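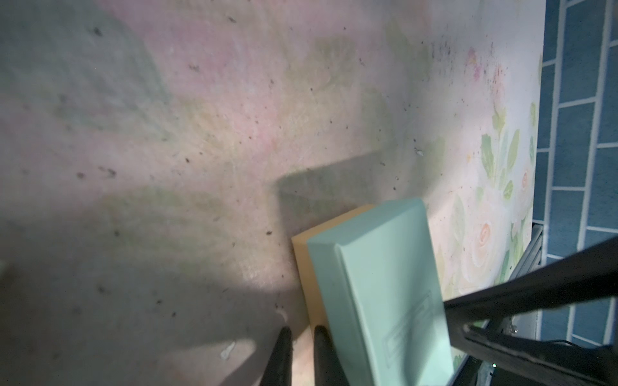
Hirico wants another 900 households in Tabrizi to hand over their kitchen sponges, and the town looks ready to let it. The company's refill plan, which began in June with 500 homes, sends out cleaning supplies by mail and takes the used ones back in a prepaid bag. On the list of things it says it can turn into "new useful goods" is the ordinary kind of sponge found next to most sinks, the sort with an orange-tan foam layer and a pale green plastic top, good for getting specks of dirt off a flowered work surface and for not much else. Two materials stuck together have always been a headache for recyclers. Hirico says it has cracked the problem. It has not said how.

The town council took up the request on 11/03/2022 and put off a vote until it has seen a written report. Several members spoke warmly of the plan anyway, and the only hard questions came from the public seats. One resident asked where the bags go after they leave the sorting building on the east side of town. The company's answer was that they go to "a processing partner." Asked which one, it said the name was private for business reasons.

The one partner it has named in the past is Skusik, a hauling firm that also picks up the town's yard waste. Skusik confirmed by email that it moves bags for Hirico but said it does not process anything and does not track what happens after drop-off. That leaves a gap in the middle of the story, and it happens to be the part the whole plan depends on.

Then there are the figures. A flyer handed out before the meeting says the first homes sent back 2,669 items, and calls this "waste saved from the landfill." What the flyer counts is items collected. An item in a bag in a warehouse has not been saved from anything yet. Hirico was asked how many had been made into something else and said that work was "ongoing." It did bring a sample to the meeting, a gray plant pot, which was passed from hand to hand along the front row. The label on the bottom said it was made with recycled content. It did not say whose.

The price is easier to pin down. Members pay $56 a year, and for that they get four boxes of supplies along with the return bags. Shoppers who compared the contents with the shelves at the discount store on the main road said they could buy the same things for less, though they would have to carry them home. Hirico says the fee covers mailing and handling. People who want to quit have to do so by letter, a rule that is printed in small type on the back of the sign-up form and was not mentioned during the company's talk.

Part of the push comes from Flidelum, the marketing outfit that runs the sign-up table outside the library on market mornings. Its workers are paid for each new home they bring in, a detail the company confirmed when asked. The table has a large banner reading "Zero Waste Starts Here" and a bowl of free pens wrapped one by one in plastic.

None of this means the plan is a sham. Some members like it, and a few told the council that having a bag by the door made them think harder about what they throw out. That may be worth something. But the town is being asked to put its seal on the mailings and to give up space in the sorting building at no charge, and so far it has been given a flyer and a plant pot in return.

The report is supposed to name the processor, show weights in and out, and list what has been made and sold. Hirico said it would supply "as much as possible" – a phrase the council let pass without comment. No date has been set for the vote. Sign-ups are still open in the meantime, and the table outside the library is staying where it is.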